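Section 5: Getting the timer set up (and living with it)

If you skipped ahead to this part, I understand, because it's the part I'd have skipped to. But go back and do the bracket first. The Malabanan timer weighs more than it looks and I've dropped one on my foot.

So, this section covers the Malabanan on a drip system with up to five zones. If you have the older Niter unit most of it still applies, only your dial clicks the other way and there's no rain hold. I'll point out the differences as we go.

What you need on the bench before you start

The timer, its power adapter, the little bag of wire nuts, a small flathead screwdriver, and a pencil. Also a sketch of your beds with a number next to each one. Mine is on the back of a seed packet and has been through the wash. Do the sketch anyway.

Caution: the adapter stays unplugged until step 7. I mean it.

Wiring the zones

1. Take the cover off the timer. It slides up, then toward you. If it won't budge you're probably pulling before you've slid.

2. Find the row of terminals along the bottom. The one marked C is the common, and every valve on your system sends one wire there. The rest are numbered.

3. Strip the ends of your valve wires, just enough to fit under the screw. Bare copper poking out past the terminal is trouble.

4. Twist all the common wires together with one short extra piece, cap the bundle with a wire nut, and run the short piece to C. Don't try to cram them all under the one screw. I did that my first summer and two beds of beans paid for it.

5. Connect the remaining wires to the numbered terminals, matching your sketch. Zone 1 is whatever you want it to be. I use it for tomatoes, seeing as they get first call on everything at my place.

6. Give every wire a gentle tug. Anything that comes loose now would have come loose in July while you were at your sister's.

7. Cover back on, then plug in. The screen should light up and blink 12:00 at you.

Note: on the Niter, the common is the terminal on the far right and it isn't labeled. Slavica Nikolovski put a dab of red nail polish on hers and I've copied her ever since.

Setting the clock and the first program

8. Turn the dial to CLOCK. The plus and minus buttons change the hour, then NEXT moves you to minutes. Watch the tiny AM/PM in the corner! I watered at suppertime for most of a month and kept wondering why the slugs were so happy.

9. Turn to START. I like 5 in the morning. The leaves get the whole day to dry off, and the water pressure on our street is much better before people start showering.

10. Turn to MINUTES. Give each zone its own time. For drip line in ordinary garden soil, 22 minutes is where I begin, and 19 for the herbs, which would frankly prefer that I forgot about them. Sandy soil wants shorter runs, more often. Clay wants the opposite, plus patience.

11. Turn to DAYS and choose EVERY 2 to begin with. You can move to daily when it gets hot.

12. Turn to RUN and leave it there. If the dial sits on any other setting, nothing waters. You'd think it would beep or something, but no.

Testing it

13. Press and hold MANUAL until the first zone number shows up. Walk out and look. You want a slow, steady drip at every emitter, with no hissing and no fountains.

14. Press NEXT to move along to zone 2 and go look again. Yes, it's a lot of walking. Wear the bad shoes.

15. If a zone stays dry, check its wire first, then the flow screw on top of the valve. The screw gets closed during winter storage and it's very easy to forget it's there.

Caution: if water keeps running after the timer has moved on, there's grit in the valve. Shut off the main supply before you open it up. A pebble the size of a sesame seed can hold a valve open all night long.

Cleaning the filter

People ask me about this more than anything else in the guide, so I've moved it up from the back. The filter is the clear bowl between your tap and the first valve. Unscrew it by hand, pull the mesh out, and scrub it under running water with an old toothbrush and nothing fancier. No soap. Gaétan Ross swears by soaking his in vinegar overnight if the water's hard, and his mesh does look better than mine. Once a month is plenty on town water. On a well, go every couple of weeks, and have a look after any big storm.

When you put the bowl back, check that the rubber ring is sitting flat in its groove. Hand tight is enough. A wrench will crack it, and the replacement is part 912 from Brilley, who take their sweet time mailing it.

Rain hold (Malabanan only)

16. Press the cloud button once for each day you want to skip. The screen counts up as you press.

17. To cancel, hold the same button until the cloud disappears. Your program picks up again at the next start time, and you don't have to set anything over.

Write your zone times on the inside of the cover in pencil before you close it for good. The backup battery will hold the program through a short outage, but a dead battery takes everything with it, and you'll want those numbers when you go to put them back in.

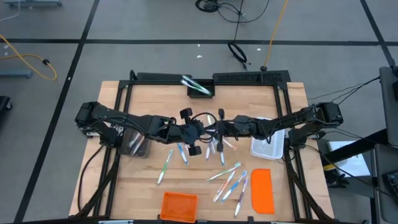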